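Subject: Re: [tidy-homes] Snack storage in a living room (long)

Fatemeh Rezaei wrote in September:

> Does anyone keep snacks in the living room and have it under control? Ours live on the coffee table. Every few weeks I put them in a basket and a few days later they are back out again. The kitchen cupboards are full so that isn't an option. I looked at the Nusto drawer tower but it is 58 wide and won't go beside our sofa. What do other people use?

Hello Fatemeh, hello all,

Sorry for the slow answer. We have the same problem and I spent a morning on it, so I have something to report now.

Our table is round and white and gets used for everything. There is a light blue basket on it that was meant to hold all the packets. It holds some of them. The rest collect round the edge along with the bread, which has no proper place either. I started by leaving everything where it was and deciding what should stay within reach of the sofa. 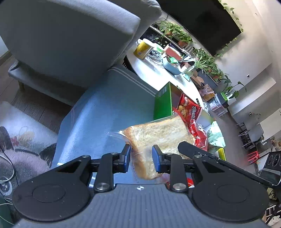 *Bread and snacks, with the round table behind.*

I settled on this:

- bread goes by itself, never under anything
- bags of crisps and puffed things go in a box with an open top
- small packets stay in the basket
- anything opened gets a clip and is eaten first

I had measured up for a Drivo trolley as well. It was 199 in the sale plus delivery, and 800 high, so it would have stood well above the arm of the sofa. I decided against it. A green cardboard box with a white inside does the job and cost nothing. If you try a box, get one with stiff sides. The first one I used was a soft shoebox and it went out of shape as soon as somebody leaned on it.

Before filling it I put the packets on the sofa to sort them. I would recommend this over sorting on the table, because on the table you only end up moving things from one side to the other. Check dates while you are at it. I use a cut-off of 20 days: anything closer than that goes at the front.

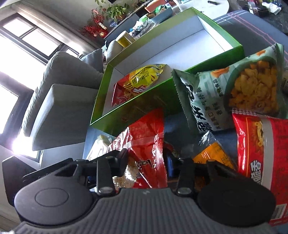 Fatemeh has since written to me off list that she tried sorting on the floor and it was hard on the knees, so the sofa sounds better to her. She also asks whether an open box doesn't just turn into a second basket, with everything thrown in on top, and whether a lid would help.

On the lid, I would say no. We had a lidded tub from Kirkegaard for a while and things were put down on the lid, so the tub was never opened. With an open box you can see what you have. It does turn into a heap if you lay the bags flat. Stand the big ones up against the back and put the smaller ones in front. Don't fill it to the brim. If a new bag won't go in without pushing, it waits in the kitchen until something has been finished.

The bread was more of a nuisance. Sliced bread squashes if you so much as look at it, and it takes up a lot of room for what it is. I tried it in the box first and lost half the space.
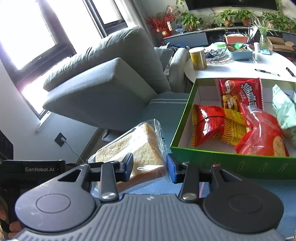 So the bread now goes next to the box and goes back to the kitchen at night. Single wrapped slices are easier than a loaf for this, if you can get them. The shop in Pimomville has them on the bottom shelf, past the noodles.

Two things I haven't solved. The remote still ends up among the packets. And the basket needs emptying properly, which I keep putting off as there are sachets at the bottom that I can't identify.

If anyone has a box that fits under a sofa and slides out easily, please post the inside height.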